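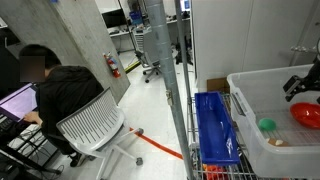

Fadorach Wire Shelving Cart

The Fadorach is an open wire cart for workshops, labs, stock rooms and shared offices. It has tall silver metal posts and open wire shelves, and it holds trays, bins and boxes in the space between a desk and a wall. You can see what is on each level without opening a door or pulling out a drawer.

The cart is sold as a bare unit. Trays, clear bins and labels are ordered separately. A fabric dust cover is available on request, though most rooms with regular traffic do without one.

What it is for

Most of our customers use the cart for things that get picked up and put back several times a day. Long parts trays go on a middle shelf at hand height. Heavier goods go low. Plastic storage bins can sit on top or on the floor next to the cart, depending on how often you need to lift the lid.

It also works as a divider. Placed at the end of a row of desks, it marks off a work area and still lets light and air through.

Shelves

Each shelf is a wire deck with a raised edge at the back. Shelves are held by plastic sleeves that snap around the posts at grooved steps. To move one, tap it up from underneath, shift the sleeves, and press it back down. No tools are needed, but it is easier with a second person, and the shelf should be empty.

Small parts will fall through the wire if they are loose. Keep them in a tray, or order the clear shelf liner. The liner is cut to size and can be wiped with a damp cloth.

Trays and bins

The long tray from the Grotus range fits the deck lengthwise with room at each end for your fingers. It comes in royal blue, gray or orange, and many people use the colors to keep jobs apart – blue for work in progress, orange for parts waiting to be checked, for instance. Trays from other makers will usually fit too. Measure the base, and leave a little room for the rim.

Clear lidded bins are available in two depths. Both have latch handles and a ridged rim.

Specifications

Item: Fadorach wire shelving cart
Finish: silver
Height on casters: 1,525 mm
Shelves: 4
Maximum load: 107 kg, evenly spread
Casters: 4, of which 2 lock
Assembly: up to 16 minutes, rubber mallet supplied

Placing the cart

Put the cart on a hard, level floor. On tile, the standard casters roll quietly and leave no marks. On carpet, order the wide casters.

Leave enough space behind any desk chair for it to roll back without hitting the posts. If your floor is marked with tape for walkways, keep the cart and anything stored beside it inside the lines. Fire extinguishers, switches and outlets need to stay within reach, so check the wall and columns before you decide on a spot.

Lock both casters before loading. Fill the bottom shelf first and empty it last. Do not push the cart with a full top shelf.

Care

Wipe the posts and wire with a soft cloth and mild soap, then dry them. Do not use bleach or steel wool on the finish. Check the sleeves once a year and replace any that have cracked. Spare sleeves come in bags of eight.

Related items

Sönmez clip-on label holders, for the front edge of the shelf
Plurnport wide casters, set of four
Grotus long tray, single or pack of six
Clear shelf liner

Delivery

The cart ships flat in one carton, with posts and shelves packed together. Accessories may arrive separately. Unopened carts can be returned within 30 days. Liners cut to order cannot be returned.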